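About Guvance

Guvance bakes iced biscuits to order for christenings, weddings and office events. Tae-yang Noh runs the bakery from a single unit in Wanelberg. The standard batch is 40 biscuits - larger orders go up to 800.

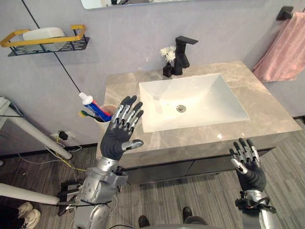 Grey marble countertop

Each biscuit is iced by hand, left overnight to set and sealed in a clear sleeve. Sleeved biscuits keep for three weeks.

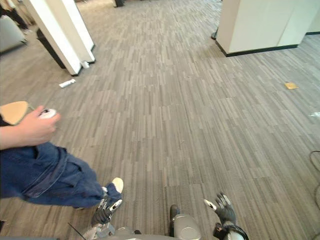

Delivery

Rundaren carries all parcels. Breakages must be reported within two days.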